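Remote control demonstration checklist, upturned stool task, simulator
Durnidby robotics room, Drendcombe
Filled in 5 September 2025

Thank you for picking up this sheet. Please go through it with a cup of tea to hand and take your time, as the notes underneath each line are where most of the useful things end up.

1. Scene loaded and looked over before anyone touches the controls -- PASS
Stool upside down with its seat flat on the floor, all four legs up, red block and white piece both in place. I like to have a good slow look from the operator's view first, and I'd gently encourage you to do the same.
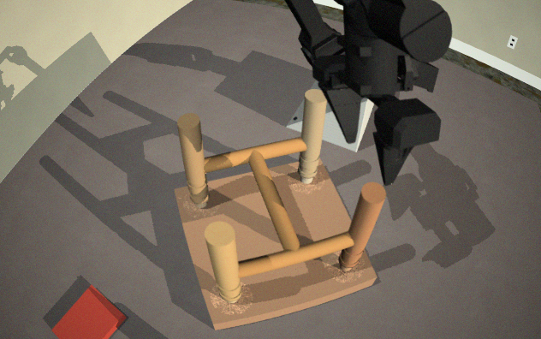
The Peixoto scene file is the one to load. An older copy from April is still sitting in the shared folder, and it's very easy to click on by mistake (I've done it myself, more than once!).

2. Hand controller zeroed, stop button tried twice -- PASS
Both presses froze the arm at once. Do try it even though this is all on a screen, because the habit comes with you when you move over to the real bench.

3. Speed limit set for new operators -- PASS, WITH COMMENT
Set to 200 mm per second. It feels dreadfully slow for the first few goes, and then you get near a stool leg and are rather glad of it. 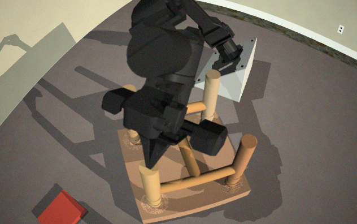 If your hand gets tired, let go of the clutch, shake it out and start again when you're ready. A pause in the recording does far less harm than a wobble, and we can trim it afterwards.

4. Fingers brought in from above, points down, over the leg -- PASS
Come down in small steps and stop short of the top of the leg. Check the side blocks on the wrist as well -- they stick out further than you'd think, and it's natural to watch only the tips. 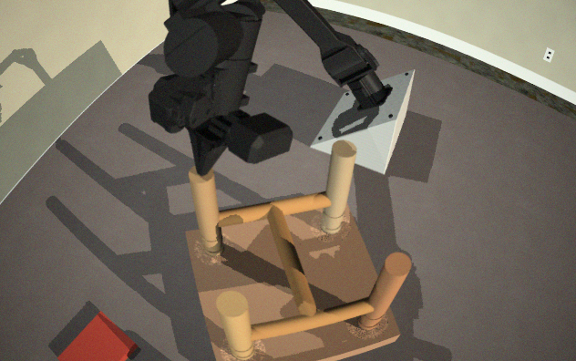 Shadows are a help here once you get used to them, though they fooled me for a good week. If you can't judge the gap, switch to the side view and have another look before going lower.

5. Recording saved and named -- NEEDS ATTENTION
Avoren now holds over 1,000 demonstrations and the naming has become a bit of a muddle. Run 151 was saved with no operator initials, so please add yours if it was you.

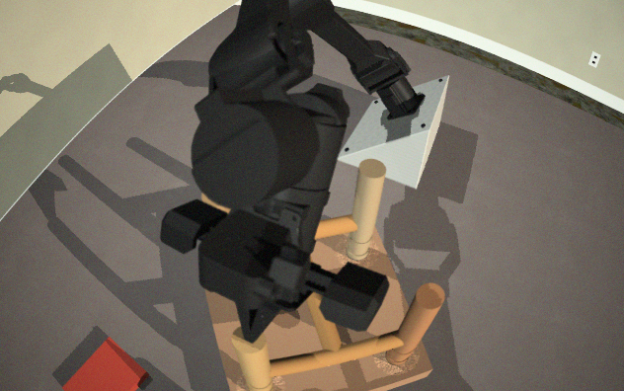
6. Arm parked and controller back on charge -- PASS
Parked, saved and logged out. The charging lead is loose at the plug end, so give it a little push and wait for the green light. A new lead is on order.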